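Pindance recipe box keeps losing my serving sizes (still open, sort of)

Right, so I've been using Pindance to keep my recipes in since March and I love it, but it has started doing something daft. I type a recipe in for two people, save it, shut the laptop, and next time I look it's for 172. One hundred and seventy-two! My bun dough wanted 1,540 grams of yeast (I did not go and buy it).

First thing I tried was logging out and back in. No change. Then I cleared the browser's saved files, which fixed it for one evening and also signed me out of absolutely everything else, so thanks for that.

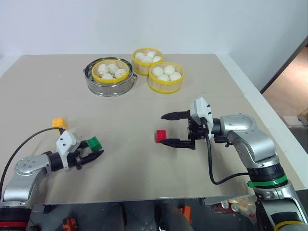
Page last changed: Saturday, September 26, 2026

Steamed buns are still the worst recipe for it, and they're the one I open most. The Lavora import button seems to be involved, as recipes I typed by hand behave themselves and the nine I brought over from Lavora all go wrong (the Flostdale stew too, which is a shame, it's a good stew).

What works for now: open the recipe, delete the number in the servings box, press Tab, type it again and save twice. Yes, twice! Saving once does nothing on mine.

I've sent all this to support and my ticket is 237. They've asked for an export file, so that's going over tonight.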